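Gutdale Reading Room and Repair Library
Progress report to the Wendt Fund
June 2019
Prepared by Henrike Frerichs

Work since the last report

The lending side opened to the public in February, two weeks behind the plan. The delay came from the electrical inspection, which had to be repeated after the back circuit was moved. No grant money was spent on the second visit.

We now have 400 items in the catalog. Most are hand tools and garden tools, with a smaller number of sewing machines and kitchen appliances. Mareike Bauerfeind finished the labels in April and has started on the manuals, many of which are missing. Where a manual can be found online we print it and keep it in a folder at the desk.

Membership stands at some 300 households. The target for the first year was lower, and the desk hours we planned are too short for the number of people coming in on open evenings. Lutz Kleinschmidt has drawn up a rota with one more evening a week. It will start after the summer break.

Repair evenings

We have held 6 repair evenings. Lamps and toasters are the most common items brought in. Chae-won Wang teaches the sewing table and has asked for a second overlock machine, as people wait a long time for the one we have. A quote from Skisov is attached.

Two of the planned evenings were dropped when the heating failed. They have been moved to the fall.

Spending

Rent and insurance are on budget. Tool purchases are under budget because of donations. Printing is over, mainly due to the labels. We ask permission to move the unspent tool money to printing and to the overlock machine.
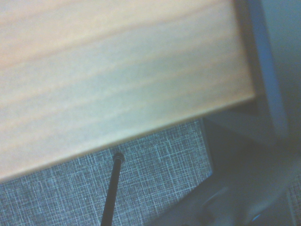 Page 4

Next period

Mattes Lenz will take over the catalog from Mareike in the fall. The late fee needs a decision. At present we charge nothing, and the same few items come back late each time. A draft policy will go out to members before the summer break, and we will send you the final version with the next report.

The lease with Terach runs to the end of the year. We have asked for a renewal on the same terms and are waiting for a written answer.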